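Print this page | E-mail this page

Student Project Reports -- Department of Mechanical Systems

Comparison of Two Fingertip Designs and Two Camera Positions for Hand-Held Gripper Demonstrations

Project team: Sigita Lepik, Wenceslao Tapia, Chae-won Um
Supervisor: Margit Ljungberg
Laboratory support: Algirdas Lūse

We use cookies to remember your reading preferences. By continuing to use this site you accept our cookie policy. Accept | Settings

1. Purpose

The laboratory records manual tasks with pairs of hand-held grippers and uses the recordings to train the Burnatska arm. Until this year all recordings were made with one type of fingertip, known in the laboratory as Andine, and with one camera worn on the operator's head. The team was asked to determine whether a second fingertip, Fatine, should replace it, and whether a camera on the gripper supplies enough information to be used alone.

The project ran for one semester and ended in June. It did not include any change to the handle, the trigger or the body of the gripper, which remained as issued.

2. Equipment and Method

Both fingertips fit the same mounting. Andine has a flat inner face covered with a smooth pad. Fatine is curved along its length and has a textured pad. Each operator completed the same list of tasks with both types: moving a small box from one side of a table to the other, turning the box on its end, opening a folded card, and passing an object from the left gripper to the right.

A total of 2,041 attempts were recorded. Attempts in which the operator stopped early or the recording software closed were removed, leaving 2,000 for comparison. Of the removed attempts, most came from the first week, before the team had agreed on a fixed starting posture. Position data were calculated by the Pathak tracking program, which finds the printed markers in each video and reports the location of the gripper.

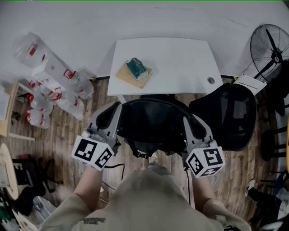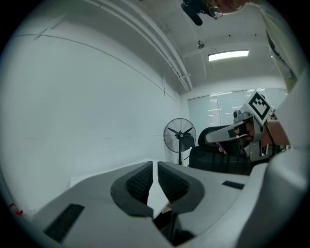
Tracking proved to be the most demanding part of the comparison. The program needs a clear view of at least one marker face, and that requirement places different demands on the two camera positions. From the head, a marker cube at the base of each gripper can be followed while the operator works over the table, and the left and right grippers can be located in the same video. From the gripper, the opposite marker comes into view only when the second gripper is held up on the correct side, and the strong curvature of the lens bends straight lines such as the ceiling conduits, so a separate calibration was needed before any distance could be calculated. On the other hand, the gripper camera shows both fingertips and the gap between them at close range, a region that the operator's own hands often hide from the head camera.

3. Results

3.1 Fingertips

Fatine performed better in turning the box on its end and in opening the folded card. Operators reported that the card slipped less against the textured pad. Andine was easier to place on the narrow side of the box, where the curve of Fatine left a small area of contact. In the passing task the team found no difference that it could defend with the data collected.

In total, 142 attempts ended with a dropped object. The majority of these occurred in the passing task and were divided almost evenly between the two fingertip types.

3.2 Cameras

The head camera gave the more complete record of position. Its main weakness was the operator's posture: when the operator leaned forward to look closely, the forearms covered the markers and tracking was lost until the operator straightened up. The gripper camera gave the better record of contact, but it could not support the two-gripper tasks alone. Fifteen attempts were processed a second time with both videos combined, and in each of them the combined result had fewer gaps than either video by itself.

3.3 Cables

The team did not plan to study cables but records the following. Operators tended to avoid rotating the wrist outward when the cable was routed on that side. Mr. Lūse re-routed both cables after the second week. Attempts made before and after the change were kept in the same group, and this should be considered a limit of the study.

4. Recommendations

The team recommends that Fatine be adopted for tasks with paper and card, and that Andine be kept for narrow objects. Both cameras should be recorded in every session, with the gripper camera calibrated at the start of each day -- and again whenever the lens has been touched.

The starting posture should be written down and posted where operators can read it. Ms. Um has prepared a draft, which is available from the laboratory office together with the calibration files.

The wear of the textured pads was not measured. Mr. Tapia will continue this work next semester under the same supervisor.

Print this page | E-mail this page

3 comments | 15 shares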